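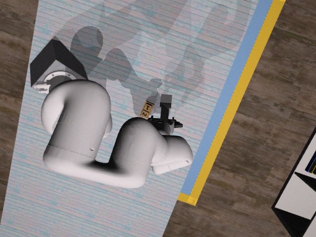
Subject: Re: [home-machines] So when does it do the dishes?
Date: 25 Aug 2024

> Two years ago this list told me I'd have a machine unloading my
> dishwasher by now. I am still unloading my dishwasher. Can
> anyone who works on these things tell me, in small words, what
> the holdup is? I watch a demo from Citora every month and the
> arm always looks terribly sure of itself.

I work on these things, a little, so I'll have a go. The words will be small. So are the blocks.

The chore my group at Rashti has been on since spring is tidying up. In our case "up" means some little wooden blocks and a tray, in simulation, with the dishes left for a braver generation. The arm has to find a block, get its fingers on either side, lift, carry, and let go over the tray. A bored toddler does this while looking at something else.

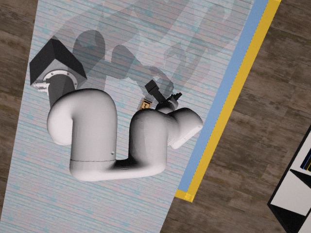 Simulator, top view. Arm folded up, block beside the wrist.

We ran 500 attempts on the latest version and 163 ended with everything in the tray. I was pleased with that, which should tell you something about the previous version. The failures are mostly dull. It closes a little early and nudges the block along. It closes a little late and pinches a corner. Sometimes it gets a perfectly good grip and then folds its elbow into a position it can't get out of, like me with a fitted sheet.

And this is the easy world! Blocks have flat sides. They don't drip, and none of them is a wine glass your aunt gave you. The table never has a phone charger on it. When a run goes badly I press a key and the whole room is put back the way it was, a feature I would pay good money for at home.

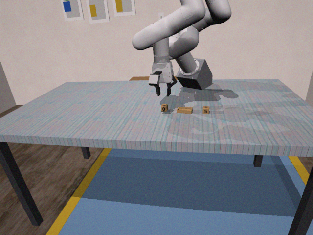
Same setup from the front: cubes either side, tray between them, gripper open.

Now take your dishwasher. The rack slides, the forks are nested, the plates are shiny, and the cupboard they go in has a door that sticks. Every one of those is somebody's research project. Folks at Jikero have spent most of August on doors alone, and last I heard they were down to 2 kinds of handle.

Shop floors are further along, I'll admit. The packaging plant in Lulilville has had arms moving boxes for ages, but the boxes arrive the same way up, in the same spot, all day long. If you can get your family to load cups on those terms, write to me off-list and we'll talk.

As for the demos – ask how many takes. Then ask who put the cup back between them.

My guess for the dishwasher is still "later." I'd keep the rubber gloves. If anyone has numbers on soft grippers with odd-shaped things, mugs especially, please post them, even the bad ones.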